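Unit 5: Where Does the Time Go? Caches and the Memory Gap
Intro to Computer Organization, Ruvano Evening Program

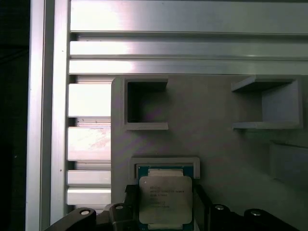 Fig. 5.1. A processor with its metal heat spreader on top and the blue-green board showing at the corners.

Last unit we followed one instruction all the way through fetch, decode and execute. We cheated a little, though! We pretended that every piece of data was ready the moment the processor asked for it. This week we drop that assumption, and I think it's the most fun part of the whole course, because so much of what makes a program fast or slow suddenly makes sense.

5.1 The gap

A modern core can add two numbers in a single clock cycle. Getting one of those numbers from main memory can take hundreds of cycles. Think of a cook who chops an onion in a second and then walks to the next town for a carrot. Memory chips have grown enormously in size over the years, but the wait for the first byte has shrunk far more slowly than the time for an add.

The fix is to keep small, fast memories close to the core. These are the caches. Level 1 is tiny and very quick, level 2 is bigger and slower, and level 3 is bigger and slower again and is often shared between cores.

5.2 Locality

Caches work because programs are wonderfully predictable. We use two terms:

Temporal locality: if you used a value just now, you will probably use it again soon (a loop counter, for instance).
Spatial locality: if you used a value, you will probably want its neighbors (walking through an array).

Spatial locality is the reason a cache never fetches one lonely byte. It fetches a whole line, commonly 64 bytes. Ask for the first element of an array and the next several come along for free – lovely.

5.3 A worked example

Our practice program, Dogar, makes 3,000 memory accesses. Of these, 323 miss the cache.

Miss rate = 323 / 3,000 = 0.108, or 10.8 percent
Hit rate = 89.2 percent

Say a hit costs 1 cycle and a miss adds a penalty of 20 cycles. Then:

Average access time = 1 + (0.108 x 20) = 3.16 cycles

Look at how much the misses matter! Nearly nine accesses in ten are hits, and the average is still more than three times the hit cost. Try halving the miss rate on paper and see what you get.

5.4 Rows and columns

In C, a two-dimensional array is stored row by row. Loop along the rows and you use every element in each line you fetch. Loop down the columns of a large array and you may use one element per line before it gets thrown out. Same arithmetic, same answer, very different running time. Run both versions in the lab and bring your timings – the differences between machines are always worth talking over.

For next time

Read the Malia notes on write-back and write-through.
Problem 1: a program makes 1,336 accesses with the same hit cost and penalty as in 5.3. How many misses can it have if the average must stay under 2 cycles?
Problem 2: explain in your own words why a linked list often has poor spatial locality.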